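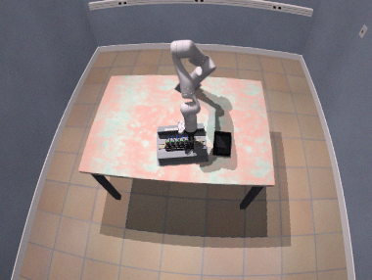

Module 5: Evaluating a Packaged Simulation Cell
Course: Automation Systems II
Notes prepared by Corinne Wojcik; lab sections by Efe Akinola
Revised 26/06/2025

5.1 Purpose of the module

A small integrator is quoted a price for a simulation package and has to decide whether to buy it, build something equivalent in house, or go straight to hardware. The package under review is the Flokton Assembly Cell, sold by Timmermans under an annual seat license. Each lab group has one seat. By the end of the module you should be able to write an evaluation that a purchasing department can act on, with every claim traceable to a logged run or to a page of the vendor documentation.

Read chapters 1 to 3 of the vendor manual before the first lab. Chapter 4 (licensing server) can be skipped.

5.2 What is delivered

The base license covers:

Arm model with joint limits, link masses and collision shapes
Gripper model with adjustable closing force
Table, assembly fixture and bin, all with editable poses
Component library for electrical assembly work
Scene editor and batch runner
Python interface for motion and gripper commands

The following cost extra: the contact solver with compliance, the controller export, and the lighting variation tool. The sales sheet lists all of these on the same page as the base items without marking them as options. Your evaluation should price the configuration that does the job, and that configuration includes at least the contact solver. Groups that priced only the base license in March lost marks for it.

The room geometry is fixed in the current release. Walls and floor can be retextured but not resized. This matters if your real cell has a column or a low ceiling inside the reach of the arm.

5.3 Frames and setup

All poses are given in the base frame of the arm unless a function name ends in _w, in which case they are in the world frame. The manual is inconsistent on this point for the fixture. Treat the fixture pose as a world pose and convert it yourself. Salamatu Etim's conversion script is on the course drive, in the folder labeled Prekby.

Before any timed run:

Load the supplied scene and save a copy under your group name.
Set the solver step to 2 milliseconds.
Reset the arm to the home pose and confirm that the joint readings match the scene file.
Run the collision check with the gripper open and again with it closed.
Record the random seed.

Leave the fixture where the supplied scene has it for the baseline runs. You will move it in Lab B.

5.4 Approach and contact

Most of the useful information in an assembly run comes from the last part of the approach. Free motion from home to the pre-contact pose is easy to simulate well, and every package on the market does it acceptably. Differences show up once the fingers are close to neighboring parts and the planner has little room to correct a bad angle.
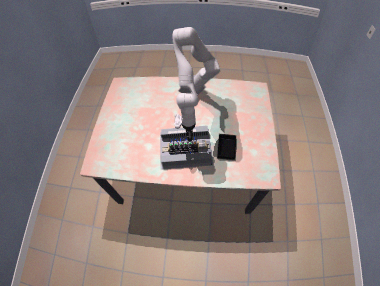 For the baseline task, set the pre-contact pose directly above the target and descend along the tool axis. Keep the descent speed constant. The default motion profile slows down near the end of the path, which hides small errors in the contact model and makes the result look better than it should. Turn it off with the profile flag and repeat the run.

Two quantities are logged at each solver step: the lateral force at the gripper and the offset between commanded and actual tool position. Plot both against time. A healthy trace has low lateral force until first contact, then a single rise. A sawtooth trace indicates that the solver is separating and reconnecting the contact pair, and the run should be marked invalid even if the final position is within tolerance.

Titilayo Amadi ran the reference set for this course. Of 2,042 attempts, 19 ended in a solver fault. The faults were clustered in runs where the tool was rotated close to a joint limit. The vendor's support desk recommended a smaller step size, which removed the faults and lengthened the batch considerably. Report both settings.

5.5 Component detail

Vendors describe their part models as "production grade" or similar. The phrase has no agreed meaning. For each component you use, establish separately:

Visual geometry. Is it detailed enough for a camera-based method to work on?
Collision geometry. Is it the same mesh, a simplified hull, or a box?
Physical parameters. Are mass and friction given, and do they have a source?

These can differ widely for the same part. A relay with a modeled interior and a legible outline may still collide as a plain box. The scene editor has a toggle for collision shapes under View, and you should save a capture with the toggle on for every part in your task. 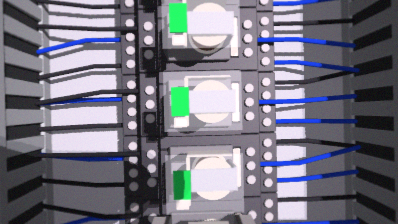
Wiring needs its own paragraph in the report. In the Flokton library a wire is either static geometry or a chain of rigid segments. Static wires cost nothing to simulate and never move, so a gripper can pass through them unless collision is enabled by hand. Segment chains behave better and slow the batch down. Neither option reproduces the stiffness of real panel wire. If the customer's process involves routing or dressing wires, say plainly in the evaluation that the package does not cover it.

5.6 Comparison with Porkness

Funmilayo Isah's group evaluated the Porkness toolkit on the same task last term. Their report is required reading. Porkness has the weaker scene editor and a stronger contact log, and it writes faults to a separate file where they can be filtered. Flokton is quicker to set up and has the better part library. Licensing terms are similar.

Do not combine the two into one score. State which one you would buy for the stated task and list the conditions under which you would change your mind.

5.7 Lab B

Move the fixture, rerun the baseline, and report the change in position offset. Then repeat with the bin moved toward the fixture until the collision check fails, and record the last passing pose. Submit the scene file, the logs and the plots with the written evaluation. Screenshots without a seed number will be returned.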